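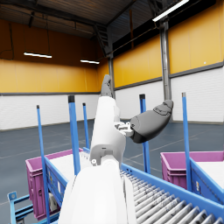
# How does a letter find your house?

When you drop a letter in a mailbox, it begins a long trip. It can travel by truck, by train, by plane and at the end in a bag on somebody's shoulder. How does it know where to go? The letter knows nothing, of course. The people who move it only have to read what you wrote on the front.

## The address is a small map

Read an address from the bottom to the top. The last line tells the town and the postal code. The line above it tells the street and the number of the house. The top line tells the name of the person. So the address begins with the person, but the post office begins with the town.

Let us follow one letter. Rowena Evangelista is nine years old and she writes to her grandfather. He lives at 164 Marquez Street, in a town called Vetura. Rowena lives in Pivar, on the other side of the mountains. She writes his address in the middle of the envelope and her own address in the top left corner, smaller. The stamp goes in the top right corner.

## First stop: the sorting center

In the evening, a truck collects the letters from all the mailboxes in Pivar and brings them to a big building. Here the letters are put so that all the stamps are on the same side. Then each stamp gets a black mark over it. This mark is called a postmark, and it shows that the stamp is used. You cannot peel it off and use it again! 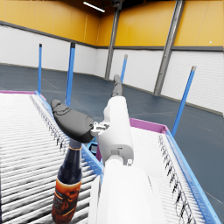

What happens if the postal code is wrong?

The letter usually goes to the wrong town first, and a worker there must read the full address and send it back on the right road. It can arrive some days late. If the address cannot be understood at all, the letter returns to the sender, and for this reason Rowena wrote her own address in the corner.

## Second stop: the road

The letters for Vetura go together in one tray. The truck leaves at night, when the roads are quiet, and it drives 346 kilometers. Rowena is asleep during all of this.

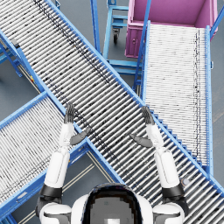 Parcels make the same trip as letters, but they are heavier and they have many shapes, so they cannot pass through the thin machines for envelopes. A box with a flat bottom is easier to move than a round one. It can travel on a roller conveyor, like the ones with blue frames in the picture. A roller is a tube that turns. When a box is pushed, the rollers turn under it and the box slides forward - you can try this at home with a heavy book and 6 round pencils. Put the pencils side by side on a table, put the book on top and push softly.

## Last stop: the door

In the morning the mail carrier in Vetura puts her letters in the order of her walk. Marquez Street comes after the bakery and before the school. Grandfather's house has a green mailbox, and his dog Gimik barks when the lid closes.

**Try it yourself:** write a letter to someone in another town and put the date inside. Ask this person to tell you which day it came.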